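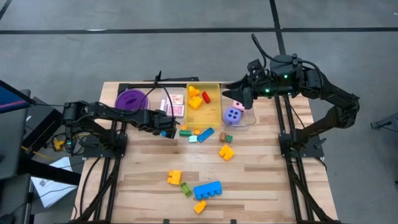 Speaker notes, Saarela evening, second half

Hello again, hope you all got a coffee. I'm Liam, Liam Gilmartin, and I've been asked to talk about moving a choir from one hall to another without losing your singers on the way (we lost two, and one came back!).

Start with the old hall in Prumimden. Lovely echo, dreadful heating. We had 95 people on the list and around 60 turning up on a good night. Pause here, let the Prumimden lot groan.

Then the new place. It seats 200 and it swallows sound like a sponge. First rehearsal in August, we sang the Flamari lullaby and the altos couldn't hear the basses at all. I stood at the front waving my arms and thinking, well, I've ruined it.

What we tried:
Basses in the middle instead of at the back. Big help.
Curtains open, even when it's dark out.
Standing closer together, which the tenors hated for a month and now won't give up.

Play the clip now, the before one first, then the after. If the sound fails just hum it, they'll get the idea.

Now the warm-up. We start with clapping rounds, four beats, the left side leads and the right side comes in two beats later. Keep it slow. Get the room to do it, front rows first.

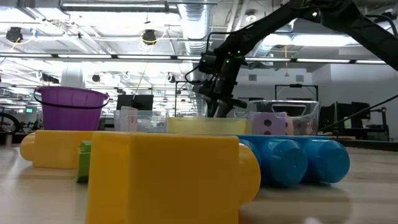 Merja Suominen wrote to me after the last talk to say her choir does the rounds with their eyes shut, and that people come in on time far more often that way. We tried it, and she's right, though the sopranos giggled all the way through.

Money, quickly. Rent is 192 a month, up from 100. Say what we charge per term and take questions on it at the end.

Thank Ulla for the piano, then straight into the lullaby, everyone on their feet.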